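ブリンドロウの朝市と、念願のライ麦パン

2025-04-13

やっと行ってきました、ブリンドロウの朝市!
去年の八月に一度行こうとして、暑さに負けて駅前で引き返して以来なので、自分の中ではかなり大きな出来事です。今回は五時半に起きました。休みの日に目覚ましより先に起きたのなんて、いつぶりだろう。

駅からは坂を下って、歩いて17分。地図アプリだともう少し短く出るんですが、途中の古い文具屋のショーウィンドウで必ず足が止まるので、わたしの場合はこれくらいかかります。ガラスペンが前より増えていました。危ない。開店前で助かりました。

朝市は川沿いの広場でやっていて、出店は50軒近く。思っていたよりずっと多いです! 野菜と花が半分くらいで、あとは乾物、チーズ、はちみつ、古道具、なぜか包丁研ぎ。入口でもらえる手書きの地図がとてもよくて、店の番号のほかに「ここは日陰」「ここで座れる」まで書いてあるんです。二回折ってポケットに入れていたのに、帰るころには端がぼろぼろになっていました。それくらい何度も開いたということで。

いちばんの目当てはパンの「ヴェーゲナー」。ライ麦の比率が高い、ずっしりした黒いパンを焼いているお店です。七時過ぎに着いたらもう列ができていて、売り切れの札が出るたびに胃がきゅっとなりました。でも買えました、丸いのを一つ。1,390円。パン一つの値段としてはなかなかですが、持ったときの重さで納得します。ほんとうに重い。トートバッグの持ち手が肩に食い込むパン、好きです。

お店の人に食べ方を聞いたら、買った当日は我慢して、翌日から薄く切るのがいいとのこと。焼きたてがいちばんおいしいと思い込んでいたので、これは意外でした。ライ麦の多いパンは一晩おくと中が落ち着いて、酸味の角も取れるそうです。厚さは鉛筆より薄いくらい。トーストするなら弱めに長く。メモしました。

二軒目は「スカレッティ」というジャムの店。ルバーブと、苦いオレンジと、青いトマトの三つを試食させてもらって、さんざん迷って青いトマトにしました。甘いのに、後ろからちゃんと青くさいのが来るんですよ! チーズと合わせたら絶対にいい。ルバーブは次回の宿題です。試食のスプーンを持ったまま、隣のお客さんと「どっちですか」「いやあ、どっちも」とだけ言い合って別れました。市場のこういうところがたまらない。

あと、奥のほうにあった「スティヴェヴィス」という屋台のコーヒー。豆は一種類だけで、深煎りを大きなポットで淹れていて、紙コップにどぼどぼ注いでくれます。繊細さはないけれど、川風で冷えた手にはこれが最高でした。座れる石段(地図のおかげで見つけました)で飲みながら、はす向かいの花屋がチューリップの束をどんどん包んでいくのを眺めて、気づいたら三十分近く経っていました。

古道具は見るだけ、と決めていたんですが、202と番号の入った真鍮の鍵札を見つけてしまい……。どこかの宿のものらしいです。鍵はありません。札だけ。使い道もありません。でも、手のひらに載せたときの感じがよくて、包んでもらいました。いまは玄関のフックに掛けています。うちは集合住宅の一階なので、部屋番号とはまるで関係ないです。

帰りの電車では爆睡して、一駅乗り過ごしました。

家に着いてからは、とりあえず濃いめの紅茶。当日は我慢と言われたライ麦パンは棚の上に置いて、見ないようにして過ごしました(二回、袋を開けて匂いだけかぎました)。

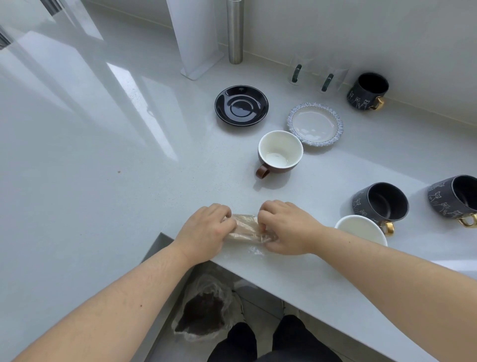 台所のカウンターで。茶色いカップと、ふちが青と白の小皿。

ついでなので、次に行くときの自分のために書いておきます。

小銭は多めに。カードが使えない店がけっこうありました。保冷剤は二つ。チーズを見るなら三つ。それから、七時より前に着くこと。卵の店は八時前にはもう片づけを始めていて、すごく悔しかった。茶色い卵がかごに山盛りだった、と並んでいるときに前の人が話していたんです。

花は最後に買う。今日は最初にミモザを買ってしまって、ずっと抱えて歩くことになりました。黄色い粉がコートの袖にまだついています。

青いトマトのジャムの残りの食べ方を知っている方がいたら、ぜひコメントで教えてください。ヨーグルト以外でお願いします!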